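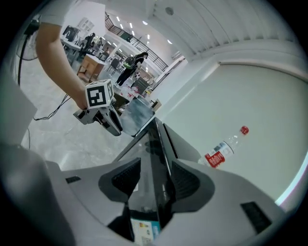

The Rercombe Public Library will put a new printed label on every item in its tool and equipment collection before the spring lending season starts, replacing the handwritten tape that has been in use since the collection opened. The work began in February and will be finished section by section, with garden tools first. Labels will be small stickers placed low on the body of the item, so that hands and moving parts don't rub against them. Each will carry an item number, the library's phone number and a color showing how long the item can be kept.

The collection now has 1,204 items. It includes drills, sanders, pressure washers, cake pans, folding tables, a telescope, camping stoves and a large number of hand tools. Anyone with a Rercombe library card can borrow from it, and there is no charge unless an item is returned late or damaged.

A stock check over the winter found that 53 items could not be matched to any record. Some were on the shelf with the tape worn off. Others had been logged twice under different names, including a tile cutter that had been listed under both flooring and bathroom. The library said no borrower will be billed as a result of the check, and that any late fee charged on an item later found to be mislabeled will be refunded on request at the front desk.

The new labels come from Jurnosa, a supplier that already prints the spine labels for the library's books. They have a plastic coating and a stronger adhesive than the book version. The library tested them last fall on garden forks, extension cords and a carpet cleaner, and found that they held up on metal and hard plastic but peeled away from rubber grips and untreated wood. Items with no suitable flat surface will get a tag on a loop of wire instead. Extension cords will be tagged near the plug.

Borrowers will notice four colors. Green means three weeks, yellow means one week, and red means the item is due back the next day the library is open. Blue is for items that stay in the building, such as the sewing machines and the button press, which are used in the workroom on the lower floor. The loan periods themselves are mostly the same as before. The exception is pressure washers, which go from three weeks to one. They had the longest waiting list of anything in the collection last summer, and many sat unused in garages for most of the loan.

The catalog is changing too. Until now, tools and equipment were kept in a spreadsheet at the desk, and the only way to find out whether something was available was to call or come in. Starting next month, the full list will be searchable in Skuvo, the same app that cardholders use to renew books and reserve study rooms. Each entry will show whether the item is in, when it is due back if it is out, and what comes with it. Holds can be placed from the app or by phone. A paper list will stay at the desk for people who prefer it, updated every morning before opening.

Listing the parts that come with an item has taken longer than the labels. The library has set up a table in the workroom where returned items are laid out, checked against their boxes and written up before they go back on the shelf. Missing parts have been a steady source of complaints. Chargers go missing most often, followed by drill bits, hex keys and the small nozzles for the carpet cleaner. From now on, parts will be listed on a card inside the lid or case, and borrowers will be asked to look it over before they leave the desk.

About 400 items had been labeled at last count, nearly all of them from the garden and yard section. Painting and decorating supplies are next, followed by power tools, kitchen items and sports equipment. Items are taken off the shelf for a day or two while the work is done. Anyone with a hold on something in a section being labeled will be called if there is a delay.

Shelving is also on its way. The collection has outgrown the room behind the children's section and has been spilling into a hallway since last year. The library has ordered 13 steel shelving units from Kjærgaard, to be installed in the old periodicals room. Back issues of magazines that were kept there have been moved upstairs and can still be requested at the reference desk. The new room has a wider door and opens directly onto the rear parking lot, so ladders and other long items will no longer have to be carried through the reading area.

Pickup and return of large items will move to the rear entrance once the room is ready. Parking there is limited to 20 minutes, and the spaces nearest the door will be marked for loading. Small items can still be picked up and returned at the front desk. Nothing from the tool collection should go in the book drop, a rule that has been in place from the beginning but is often ignored. The drop was out of service for part of the winter after a socket set was put through it.

Hours for the tool collection will be shorter than those of the library itself. It will open at 10 a.m. and close at 6 p.m., with the last checkout at 5:30. Staff had asked for the earlier cutoff so that returned items can be checked the same day. Late returns up to closing time will be accepted and counted as on time.

The library is still taking donations, though it has become more selective. It is looking for working hedge trimmers, hand trucks, canning equipment and child-size snowshoes. It does not need any more slow cookers, crutches or circular saws. Gas-powered equipment, chainsaws, car jacks and anything with a damaged cord will be turned away. Donors are asked to call ahead for anything too heavy for one person to lift, and to bring the manual if they still have it.

People who have tools out on loan do not need to bring them in early. Items will be labeled when they come back in the normal way. Anyone who has borrowed something with the old tape on it and finds that the writing can no longer be read should leave the tape in place and mention it at the desk, where it can usually be matched from the borrower's record.

The workroom will stay open during the move, except for two mornings when the shelving is delivered. Those closures will be posted at both entrances and in the app. The basic sewing and bicycle repair sessions will go on as scheduled, and places can be booked at the front desk or by phone.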